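Shadi Awad had been selling lots at Skostora for 10 years before anyone asked him to sell one back.

The owner was a widow named Duda. She had bought number 194, on the last street before the golf course, and now she wanted out. She sat in his office with the keys in an envelope.

"The dues went up in June," she said. "And they moved the pool hours."

"They move them every year."

"My husband liked to swim at six."

Shadi wrote down six, then crossed it out. He asked what price she had in mind. She told him, and it was 18 thousand under what the Puriks had gotten for a smaller place with no view of the lake.

"You could do better if you waited," he said.

"I know what I could do."

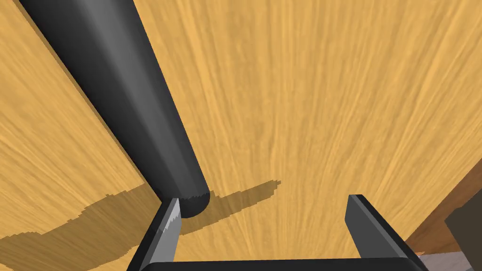

*The table, with its pale streaks of grain.*

He drove out to 194 that afternoon to measure the rooms. Everything was packed except the kitchen, where she had left one cup and the club directory, open to the page for Onach Court. Two names on it had been crossed out in pencil. He knew both of them. He had sold them their houses.

He measured the living room twice – the first time he forgot the number before he wrote it down.

When he got back she had called the office. She wanted to know if the buyer, whoever it was, could be told about the pool.

"Told what?" Shadi asked.

"That it's quiet early," she said. "If they ever change it back."

He said he would put it in the listing.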